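From: Benedita Guerreiro
To: Narrow Gauge and Industrial Locomotives list
Date: 2018-10-10
Subject: Re: [ngil] Caldeira 25 leaves the shops - and a question about the gearbox

Salvador Prata wrote:

> Does anyone have real news on the Caldeira quarry engine? I heard
> third-hand that she was moved under her own power last week, but
> I also heard that in the spring and it was a forklift pushing.
> I'd like to know (a) whether it's true, (b) what they ended up
> doing about the final drive, and (c) if the original Garkau
> engine is still in there or whether it's been swapped for
> something modern. I've got the same transmission sitting under a
> tarp in my barn and I need to decide by November if I'm going to
> rebuild it or sell it to somebody braver.
>
> Also, has the paint question been settled? I have a color slide
> of sister engine 6 that I'd be glad to scan.
>
> Salvador

Salvador, it's true! I was there, I rode in the cab for two trips down the yard and back, and no forklift came anywhere near us. I've been wanting to write this up for days and your message is the push I needed. Long post follows, sorry to the digest readers.

(a) Did she move?

She did. Number 25 came out through the big doors on the east side a little after lunch, Refugio Huerta at the controls, and went the whole length of the yard track to the bumper, stopped, sat there idling while everybody walked down to meet her, and then came back. Second trip we hung two empty ore cars on the back, mostly to see what the coupler height looked like with weight on the springs (it's fine, maybe a touch low at the rear, we'll shim it). She's rough below a fast walk. Above that she smooths out beautifully, and the sound is wonderful, a kind of hollow knock that bounces off the brick wall across the street. If you've only ever heard these things on somebody's video, you haven't heard them.

The spring story you heard is also true, I'm afraid. That move was a forklift, and it was only to get her off the drop table so the street tram people could have their turn.

(b) Final drive

This is the part you'll want. As built, the Caldeira engines have a two-stage reduction with a jackshaft, then side rods to both axles. When we opened the case the first-stage gears were much better than anyone expected, with some pitting on the drive side and a nice even wear pattern. The second stage was a mess. Somebody, a long time ago, had run it with a bearing gone on the left end of the jackshaft, and the big gear had been wearing at a slant ever since. You could lay a straightedge across the teeth and see daylight at one end.

Adelino Fonseca wanted to flip the gear and run it on the other face. It's symmetrical, so you can, and I think the shop did exactly that to number 6 when she was still working. We looked at it hard and decided against it. Once you've got the case open and the shaft out, the extra cost of a new gear is painful but you only pay it once. Gulteck cut the new one for us from our drawing, 111 teeth, and it dropped onto the old hub with no fitting at all. Adelino sulked for an afternoon and then blued it up himself and called everyone over to admire the contact pattern.

Bearings: the originals were a plain bronze bush on the left and a ball race on the right. We stayed with that layout. The bush is new, with a wider oil groove and a proper drip feed you can reach from the footplate, where the old one needed you to lie on your back in the pit. I'd do that on yours even if you change nothing else.

Things I'd check on your transmission before you decide anything:

The dowels between the upper and lower case. Ours had been replaced with ordinary bolts, so the case halves could creep. I'm pretty sure that's what killed the bearing in the first place.

The shifter fork. It's cast, it's thin at the root, and ours had an old braze repair. Get a good light on it and clean it down to bare metal.

The breather. It's a silly little brass cap on top and it was painted solid. With no breather the case pumps oil out past the shaft seals, everybody tops it up with whatever's in the can, and off you go.

If your second-stage gear is square across the face, please don't sell it. There can't be many good ones left, and I can tell you from experience that it all goes back together with hand tools, a chain hoist, and a lot of patience. If you do sell it, sell it to me!

(c) The engine

Still the Garkau, the original one, with the matching number on the plate. It's the slow two-cylinder with the big flywheel up front. There was a faction (I won't name names, Teresa) that wanted to slip in a Clorkum industrial unit and keep the Garkau on a stand for display. There was a decent argument for it. Parts are easy, it starts on a cold morning, and visitors don't have to breathe quite so much of it. But the engine had good compression on one side and a stuck ring on the other, and once the ring was freed it would have felt like a crime to pull it.

Injection is the weak spot. The pump leaks a little at the rack and we're living with that for the winter. The injectors were rebuilt and they pop evenly now. Starting is by hand crank with the decompression lever, and it takes two people who like each other. The air start bottle is on the bench, waiting on its inspection, and nobody is allowed near it until the paper comes back.

Cooling system, since you're going to ask: recored radiator, original top tank, new hoses all around. She ran for most of the afternoon and the needle stayed where it should.

Brakes

You didn't ask, but somebody will. Hand brake only for now, with new blocks on all four wheels. They're cast iron and they squeal like crazy until they're bedded. The straight air brake is piped but the compressor isn't on. With the yard as flat as it is, and at the speeds we're allowed, the hand brake is plenty. She won't haul passengers until the air is working and we've done a loaded stop test on the grade by the old scale house. I'd love to say that'll be this season. It won't.

Paint

Not settled, and YES please scan the slide. At the moment she's in gray primer with one cab side in green, which was meant as a test panel and which has somehow become a position. I scraped down through the layers behind the builder's plate and found green, then a darker green, then a red oxide that might be primer or might be the delivery color. Teresa Azevedo thinks the quarry took delivery in red and went green later, when they had leftover paint from the crusher house. A color slide of number 6 would be a huge help, especially if it shows the frame and the buffer beam. If you can, scan it with something neutral in the picture area and don't let the software "fix" the color.

The lettering is easier. We have a rubbing of the old numerals from before the last repaint, and the stencil is already cut.

What's next

The side rods come off again this month so we can look at the pins after their first real use. Then the sanders, which have never worked in living memory, and then the cab roof, which needs a new front edge where the rain has been getting in behind the lamp bracket. Refugio also wants to build a proper rerailing ramp before she goes any farther than the yard switch, and having watched number 6's tender go on the ground twice, I'm with him.

If anyone on the list has a Garkau parts book, even a bad photocopy, I'd be thrilled to see the injection pump pages. We've got the engine section up to the camshaft and then it skips to the lubricator. I'm happy to trade. I have a good set of scans of the Caldeira frame drawings, including the sheet with the wheelbase change that was never built, and a pile of yard switch lists that somebody ought to be studying.

Salvador, call me whenever you like about the transmission, evenings are best. I can bring the dial indicator and the bluing over on a weekend and we could have the top off yours in a morning. I really would love to see it.

Benedita

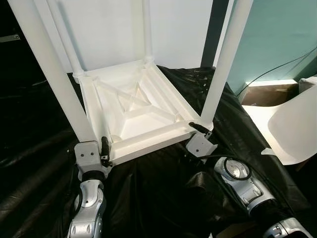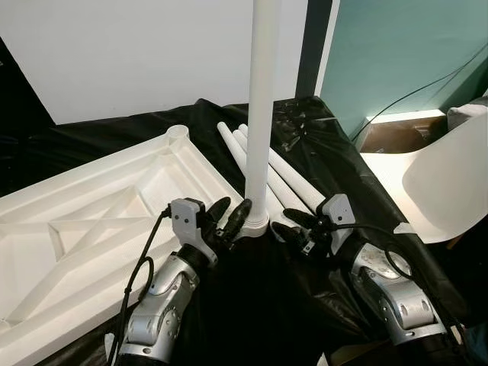
Upside-down white stool (first), arms and white pipe (second)

_______________________________________________
ngil mailing list
To unsubscribe, send a blank message with the word "unsubscribe" in the subject line.
Please trim your quotes when replying to the digest.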